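The Estthorpe Letter

Ghassan Azar had been writing to the town of Estthorpe for 14 years on the subject of its name, and the town had written back 3 times. The first reply thanked him for his interest in parking. The second was a water bill. The third, which he kept in a plastic sleeve, said that his comments had been noted, and for a while he had found this very encouraging.

His position was simple. There was one T too many in Estthorpe, and it had got there by accident. The original survey, which he had read standing up in the county library over most of a winter, called the place Esthorpe all the way through except on the last page, where the clerk had evidently been tired, or cold, or in love. The last page was the one that got copied. Everything since then, the water tower, the school sweaters, the sign on the highway with the bullet hole in it, had been built on one man's bad afternoon.

"So it would be cheaper to leave it," said his sister-in-law, who came on Sundays.

"That's what they said about the calendar," said Ghassan, who was not sure they had, or who they were.

He did his writing after lunch, at the dining table, with the dishes pushed to one end. He wrote by hand first and then typed it, and between the two versions the letter usually lost an insult or gained one. The one he was working on was dated July 5, 2026, and it began "Dear Members of the Council, You will remember me."

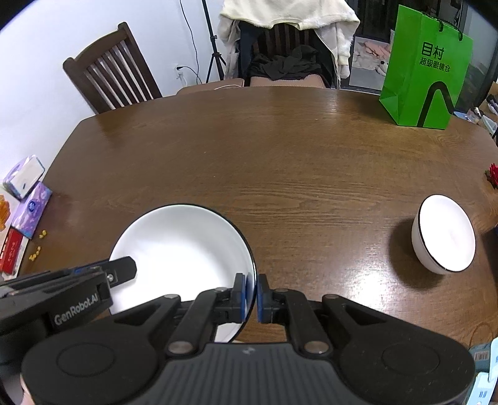
The council did remember him. It had a new member that year, a woman named Yammine who had moved over from Cendness and been handed the Azar folder on her first night, the way a new hire gets the bad chair. She took it home and read it at her own kitchen counter, meaning to skim. Ghassan would have been pleased to know that she got as far as the year of the two-part letter before she looked up. He, meanwhile, was sitting over the brown wood of his table, following the dark grain with the cap of his pen and trying to decide whether "negligence" was too strong. He decided it was not strong enough and put "gross" in front of it.

What Yammine noticed, reading, was that the man could write. The early letters were all thunder. By the middle of the folder he had started to put in other things: the flooding behind the feed store, a good word for the new crossing guard, a paragraph on his late wife, who had pronounced both Ts on purpose to annoy him. There was a whole page about the bus to Cendness, and how it left before the train got in, so that every evening a small crowd stood on the platform and watched its own bus pull away. He had only brought it up as a comparison. The timetable, he wrote, had also been typed by somebody tired.

She rode that bus. She had, in fact, been part of that crowd, most nights in June, holding a bag of groceries and thinking unprintable things.

At the next meeting she moved that the bus be held until the train came in. It passed before anyone had found the right page. Then, because she felt she owed him something, she asked what it would cost to take a letter out of the name of a town.

The clerk, Binell, had been waiting his whole career for a question with an answer. He went away and came back with a sheet of paper. There was the water tower, which would need a man on a rope. There was the stationery. There was the highway sign, which belonged to the state, which did not answer mail either. And there were the 200 school sweaters, bought at a discount and still in their boxes, with another 200 on order.

"We could unpick them," said Yammine.

"By hand," said Binell, and wrote that down too.

So the council did what councils do and sent Ghassan a letter. It ran to a page and a half. It set out the price of the water tower. It admitted, in a sentence Yammine had fought for, that the survey "appears to support your reading." It told him about the bus. And it asked whether he might care to come in and say his piece out loud, any second Thursday, with a limit of three minutes.

It was addressed, in Binell's careful capitals, to Mr. G. Azzar.

Ghassan read it through twice at the table. He got up and put the kettle on, and sat down again without making the tea. Fourteen years was a long time to be right, and he had got used to the privacy of it. He had never really pictured the part where somebody agreed. He tried to feel triumphant and found that what he mainly felt was a worry about the sweaters. 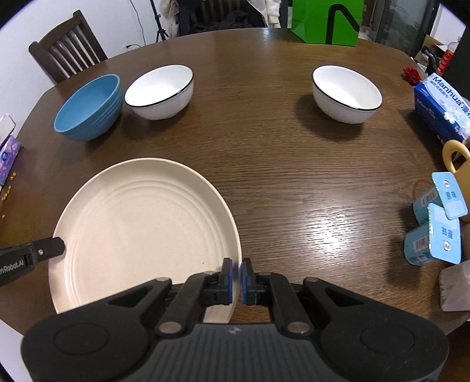 Frame it, his sister-in-law told him over the phone, extra Z and all, and then for heaven's sake go down there and be nice to them, they held the bus. She had been on that platform herself. If he stood up and started in about gross negligence she would deny being related to him, and she could do it, too, it was only by marriage.

He said he would think about it. He went to the hall closet and looked at his good jacket, which had a button hanging by a thread, and he looked at it long enough to remember who used to sew them on. Then he went back and took out a clean sheet.

"Dear Members of the Council," he wrote. "Thank you for yours. I accept with pleasure. Before we proceed, however, there is the matter of the spelling of my name."

He considered that for some time. He crossed out "however." He thought about the clerk, whom he had never met, bent over an envelope at the end of a long day with the heating off, doing his capitals.

Then he crossed out the rest of the sentence as well, and asked instead how long they thought it would take to unpick one sweater, and whether it had to be done by somebody with good eyes.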